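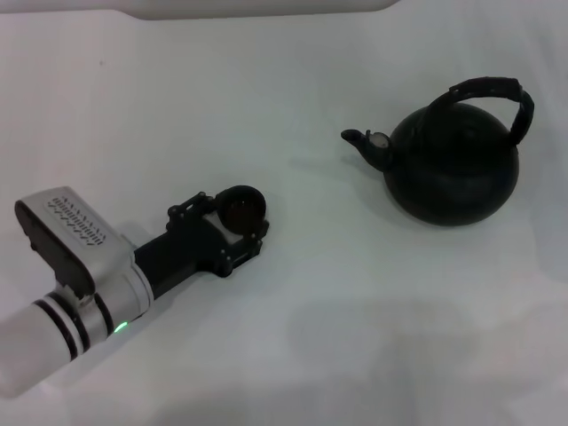

Search list archive Go

Subject: Re: Staking Illia at Polberg or from own wallet

Hello all,

I answer below the quoted part, as the list rules ask. I have removed the part with the screenshots of the old terms, it was long and everybody received it already.

> Hello list,
>
> I hold 3,000 Illia and until now I did not stake them. They are all in
> my Polberg account. Polberg offers me staking with one button and it
> pays every Monday. The rate is lower than what people here write about
> when they delegate from their own wallet, but I don't need to do
> anything, and I can see the reward in the same place as my balance.
>
> My questions are:
>
> Is the difference in the rate big enough to move everything to Halás
> and learn how it works?
>
> What happens if I want to sell quickly? Polberg writes "flexible" next
> to the offer, and in Halás I read about a waiting time of 28 days.
>
> And how do you do the records for the tax? I don't want to write down
> every small reward by hand.
>
> I am not a trader. I bought the coins in three parts and I plan to keep
> them a few years, if nothing bad happens.
>
> Thank you, and sorry if this was asked before. The archive search gave
> me mostly messages about validators going offline.

It was asked before, but the answers are old, and the terms at Polberg have changed since then. So I think it is good to write it again.

First, the rate. I staked at Polberg for one year and after that I moved to Halás, so I have seen both. In the Polberg year I received 174 Illia in total. In the first full year with my own delegation, on almost the same number of coins, it was more, but please do not expect a miracle. The exchange keeps a part of the reward for its work, and a validator also keeps a part. The validators show their commission openly and you can compare them. At Polberg the commission is already inside the rate, and you only see the result. I don't say this is dishonest. It is simply harder to check if the rate goes down one month and you want to know the reason.

There is also the question of adding the rewards to the stake. Polberg does this automatically if you leave the box checked. In Halás you must claim the rewards and delegate them again yourself, and each time you pay a small network fee. I made the mistake of doing it every day in the beginning, it was exciting to see the number grow. Later I calculated that a part of my advantage was going to fees. Now I do it once a month and I sleep the same.

Second, the word "flexible". Please read the paragraph under the table on the Polberg page, the one that opens only when you click on it. As I understand the text, flexible means that they will give you the coins back immediately if they have enough unstaked coins in reserve. If many customers want to leave on the same day, they can put you in a line, and the line can take as long as the network takes. The network takes 28 days for everyone. An exchange cannot make it shorter, it can only lend you from its own reserve while it waits.

In a quiet week you will probably get your coins in minutes. I did. But in a quiet week you usually don't need them in minutes. When the price fell in May, I read on this list that people were waiting, and I also read that other people got everything at once. I was already out at that time, so I can't tell you from my own account which is more typical.

The waiting time in Halás is the same for a small and for a large amount, and you receive no rewards during it. You also cannot sell in this time. If the price falls by half on the second day, you watch it. For this reason I never delegate all of it. I leave 555 Illia free in the wallet, and when I want to sell something, I sell from this part and then begin to undelegate to fill it again. This number has no science in it. It was what remained when I had delegated the rest, and I kept it.

Third, who holds the coins. You did not ask this, but for me it was the main point. At Polberg you have a claim against a company. In your own wallet you have the coins, and you also have the full responsibility for the recovery words. Some people are safer with the company, and I mean this seriously. A person who loses papers, or who changes the phone often and does not make a backup, will maybe have more risk at home than at an exchange. You must judge this about yourself.

If you decide for Halás, these are the steps in the order I would do them now:

1. Install the wallet from the project page and not from an advertisement in the search results.
2. Write the recovery words on paper. Delete the wallet. Restore it from the paper. Only after this send anything there.
3. Turn off staking at Polberg and wait until the balance is shown as available.
4. Send a very small amount first. Check the address from the beginning to the end, also the middle characters.
5. Send the rest. I would do it in two or three transfers. You pay the fee again, but it is small.
6. Choose two validators, maybe three. Look at the commission and at how long they are running without long interruptions.
7. Keep some free coins for fees. If you delegate everything to the last coin, you cannot pay for claiming the reward.

Step 2 is boring and most people skip it. I skipped it the first time too.

About choosing the validators I want to add a little more. Do not take the one with zero commission only for this reason. Zero is often an opening offer, and it is raised when enough people have come. It is allowed on the Illia network to raise it, within a limit, and the wallet will not wake you up to tell you. Also do not take the biggest one. For the network it is better if the stake is spread out, and for you the reward is not higher with the biggest. I use one that is run from Lirnarow and one other, and I look at both when I claim.

The tax question I can answer only partly. In my country each reward is income on the day I receive it, at the price of that day, and later when I sell there is a second calculation. In your country it may be different, and you should ask someone who is allowed to give this advice. But the practical side is similar everywhere. Polberg gives a file with all rewards, one line for each payment, already with the price. It is the best thing about staking there. Halás also exports a file, but without prices, and the time is in UTC, so a reward received late in the evening can fall on another day than you think. I add the prices in a spreadsheet once every three months. With monthly claims it is a short job. With daily claims it was terrible.

Please download the Polberg file before you close the account or move everything. I am told they keep the history available after that, but I would not depend on it. Also save the confirmations from your three purchases, with the fees. You will need the purchase price one day and you will be angry if it is gone.
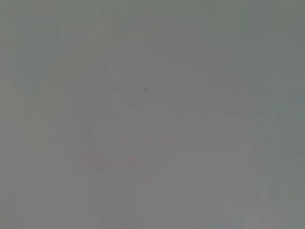
Another subscriber wrote to me off the list, after my earlier short answer, that I make the exchange look worse than it is. For a holder who does nothing for years, the argument was, the extra reward is small next to the normal movement of the price, and one wrong transfer costs more than ten years of the difference. The message also said that a divided solution is possible: leave half at Polberg, move half, and compare after some months.

I have permission to repeat this here and I think it is a fair objection. The divided solution I did not consider when I moved. It has the disadvantage of two sets of records, but the records from Polberg are easy, as I wrote. If I had to do it again with 3,000 coins and no experience, I would perhaps do it like this, with the smaller part in the wallet at first.

Where I don't agree is the comparison with the price. The price moves for both ways of staking equally, so it does not help to choose between them. The risk of a wrong transfer is real, but it exists mainly on one day, and you can make it small with the test amount.

One more thing that I don't know and would like to ask the list. The last version of Halás has an option to let the wallet claim and delegate again by itself, through a permission that you sign once. Has anyone used it for a longer time? I would like to know if the permission expires, and if it can be limited to one validator. The help page explains how to turn it on, but I did not find how to turn it off, and I don't like to sign such things before I know that.

For the person who asked: write again when you have decided, also if you decide to stay where you are. And if the test transfer does not arrive after an hour, look first in the Polberg account under pending withdrawals. My first one stayed there until I confirmed the e-mail, which had gone into the spam folder.

Best regards from Lirnarow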